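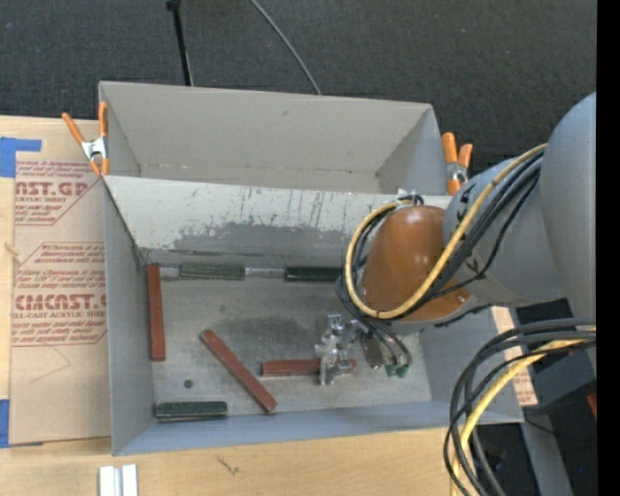

Three reddish-brown bars, three green ones, and the gripper over the right-hand part of a red one.

What a Bin-Picking Study Taught Me About My Own Junk Bins

Regular readers know I will take a good workshop tip from anywhere, and over the summer I took a whole pile of them from a robotics write-up. The folks on the Indix project over in Dremville have been testing ways for a robot arm to pick long, thin pieces out of a metal bin, and I read their report twice with a cup of coffee and then went straight out to the garage and emptied my dowel drawer onto the bench. (My apologies to anybody who needed the bench that weekend!)

The question they asked is a simple one. If an arm is going to learn to pick things up by trying over and over, should it always grab, or should it be allowed to give the pieces a nudge first? They ran it both ways. Each version got 2000 practice tries, and then they were tested on fresh layouts of the same bars. The one that could nudge came out ahead, and most of its lead came from pieces lying tight up against a wall of the bin or snugged end to end with a neighbor. Out in the open floor of the bin there was hardly any difference between the two, and I was glad to see them say so plainly.

Now for the part you can use.

Nudge before you grab. I have spent years clawing at drill bits stuck along the side of a drawer with my fingernails. Put one fingertip on the piece, slide it out toward the middle, and then pick it up. It feels slower and it isn't. I do it with cookie cutters and chopsticks now too.

Go for the easy one first. The arm in the study scores every spot it might grab and takes the best one going, even if that isn't the piece you or I would have picked. Once the easy piece is gone there's more room around the hard ones. If you're sorting a coffee can of mixed hardware, don't start by digging for the one odd bolt. Clear what's on top and the odd bolt has a way of showing up.

Set a second bin right behind the first. A pair of matching gray bins, back to back, makes a very nice sorting station, with one to pick from and one to fill. I tried it with two old roasting pans and it beat my usual system of heaps by a mile. When the pan you're filling gets full, turn around and work the other way.

Clamp your bins down. Look at the orange-handled spring clamps at the ends where the two bins meet. I've got a drawer full of those, bought at Tseng Hardware years ago, and it never once crossed my mind to use them on a pan. A bin that creeps while you rummage in it will wear you out — and if you're working over a hard floor, it will wake up the house when it goes.

Give your cords some slack. On anything that moves, whether it's a swing-arm lamp or a drill on a hook, leave a generous loop at the joint and tie the cord down on either side of it. Pull the arm all the way out and all the way back before you snug up the ties. I skipped that step on my bench lamp and had to cut every last one off again.

Don't baby your work bin. A metal bin with a scuffed, scratched floor still holds parts just fine. Wipe out the grit, check the rim for burrs, and save the pretty ones for the pantry.

Write down the misses. My favorite bit in the whole report was the log. They kept all 2242 test picks, the fumbles right along with the good ones, and it was going back through the fumbles that showed them how many happened at the walls. I started a little card on the inside of my cabinet door for every time I go looking for something and come up empty. After a couple of weeks it was mostly the same two things, the small hex keys and the good tape, so those two got their own hooks.

One caution, if you go hunting for the report yourself. They only tried straight bars, all much of a size, and they say they don't know yet how nudging does with round things that roll or soft things that fold. I can tell you from my own kitchen that nudging a lime across a crowded bowl gets you a lime on the floor. The next round is supposed to use the Clunari parts set, which has curved pieces in it, and they're hoping to have that ready in March. I'll be reading it, coffee in hand.

If you've got a sorting trick of your own, send it along. Next time we're back to ordinary business with getting candle wax out of a tablecloth.

143 shares | 9 comments
Contact | © 2018 All rights reserved | Back to top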